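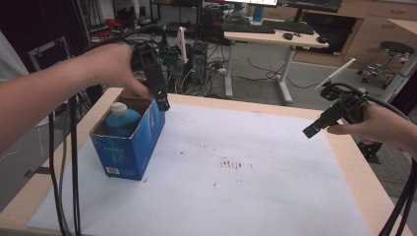 The aim of my project was to write the software that turns recorded two-handed demonstrations into training episodes for a pick-and-place policy. At the start of the term the group had a working recorder and a growing folder of raw sessions, but no agreed way of cutting them up, checking them or rejecting the bad ones. I worked on one task only, which we called "bottle and box". A plastic bottle stands in an open cardboard box on the table and the operator works over it with a hand-held gripper in each hand. The upper half of the bottle shows above the rim, so the policy can see its target from the head view, but the box walls hide the rest. Most of the decisions described below come back to that.

1. Starting point

The recorder, Kiani, was written by Davoud Bahrami before I joined. It stores one video stream from the head camera, the pose of each gripper and the opening of each pair of jaws. Each stream has its own clock. Kiani writes them to separate files and leaves everything else to whoever reads them. My part, called Drudstead in the repository, begins with these files and ends with episodes that the training code can load.

I was given 500 raw recordings. I did not collect them all myself, and the notes that came with them varied a lot. Some had a full line of comment for each attempt and some had only a session name.

2. Time alignment

The video runs at 30 frames per second and the poses arrive faster and less evenly. My first version took the nearest pose to each frame. It was simple and it looked fine when plotted, but replaying the path showed small steps whenever a hand moved quickly. The second version interpolates position linearly and rotation with slerp, and refuses to interpolate across any gap longer than 3 frames. Episodes with longer gaps are marked and left out.

There was also a fixed offset between the video and the poses. I measured it by asking the operator to tap the table once with the closed jaws at the start of a session, then matching the stop in the pose track to the stop in the picture. This has to be done by hand at present.

3. Finding the start and end of an attempt

I first used jaw opening alone: an attempt started when the jaws began to close and ended when they had opened again. This cut off the approach, which is the part the policy most needs for this task. The tip has to come down over the open top and clear the cardboard before it gets near the bottle cap. Torn flaps make the edge of the opening uneven, so a path that clears it on one side may catch it on the other.

The final version works backwards from the first closing movement to the last moment when both hands were nearly still. The threshold for "nearly still" is a setting in the config file. I tried learning it from labelled attempts but had too few labels for the result to be stable.

4. Two hands

Drudstead treats the left and right tracks the same way until the final step. In many attempts one hand does the work while the other waits above the table. I kept the waiting hand in the data, as removing it meant the policy had no idea where that arm should be. The drawback is that small drifts of a tired wrist are also copied. A low-pass filter on the idle hand helped, though it has to be switched off before the hand starts to move or the start of the movement is smeared.

5. Checking tool

The viewer shows the head video with both pose tracks underneath and a key to accept or reject. Reviewers wanted to step one frame at a time, which my first version could not do without decoding the clip again. Caching decoded frames fixed this at the cost of memory.

6. What is left

The tap offset should be found automatically. The reject reasons are free text and should be a fixed list. I would also like the viewer to draw the planned path over the video, which needs a camera calibration that Kiani does not store yet. Davoud has opened a ticket for it.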